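Drastberg Tableware Handling Kit

The Drastberg kit is a set of practice objects and task sheets for teams setting up a robot arm to pick and place everyday items. It is supplied by Benley and works with any arm that has a two-finger gripper.

Bowls come in several sizes and bright colours, with smaller cups to go with them. The tasks start with moving one bowl and work up to stacking and clearing.

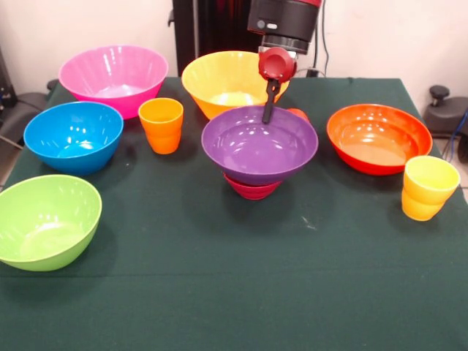

Thin rims are harder to grip than they look, and shiny surfaces can confuse a depth camera. We suggest a plain matt cloth and even light from both sides. Start with the upright cups, then try the ones laid on their side, which need a different approach angle.
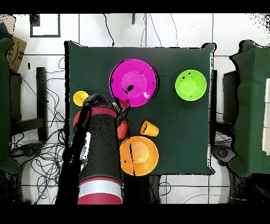
Green cloth, with the gripper over the left half of the table and one cup on its side.

The task sheets were written by Perla Valdovinos and give a start layout and a finish layout for each job. Up to 50 runs can be logged on one sheet.

Price: £119, including 3 printed guides
Delivery: 2 working days
Spare bowls and cups: sold singly
Arm, gripper and cloth: not included

For orders from schools and colleges, contact Solange Riviere at Benley.

Page updated May 5, 2026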